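Projects > Student reports > Automation

Working rules for a two-arm weighing cell
Flultham project group, final report, 25/06/2021
142 views | 3 comments

1. Purpose

The Ritelano cell portions dry food by weight. Our first draft, written in December, listed what the arms should do but gave no conditions for stopping. This report sets out the revised rules, which were checked against the Asent laboratory code for shared benches.

2. Layout rules

2.1 The scale stands between the two arms, with its display facing the base rail.
2.2 The supply container is kept clear of the scale. Bare table must be visible between them.
2.3 An arm holding a tool keeps it above table height until the other arm is stationary. 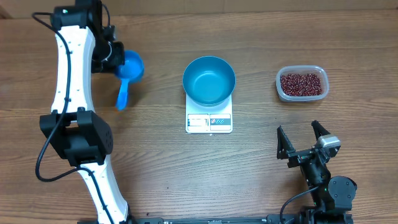
Figure 1. Left arm holding the scoop, with the scale and bowl at the centre and the bean container to the right.

3. Weighing rules

3.1 The bowl is placed on the scale empty and the reading is set to zero before any transfer.
3.2 No transfer starts until the display shows a steady weight. A display with every segment lit is treated as no reading.
3.3 Gripper fingers stay open and off the scale body while a reading is taken.

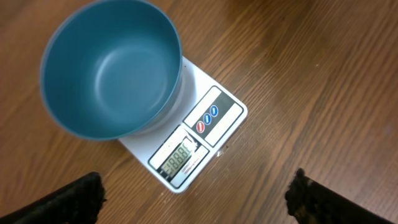

3.4 Finger pads are inspected before each session. Frayed or worn pads are entered in the log and replaced if grip force falls below the limit in Appendix B.
3.5 Crumbs and spilt beans are cleared from the table with both arms stopped.

4. Records

The Yoon logger stores up to 4,000 entries per session. Each entry gives the time, the arm in use and the scale reading. An entry without a reading is kept and marked void. After 3 void entries in a row, the operator stops the cell and repeats rule 3.1.

Related reports
Cable routing on bench-mounted arms
Asent code: notes for new groups
Choosing a scale for the Ritelano cell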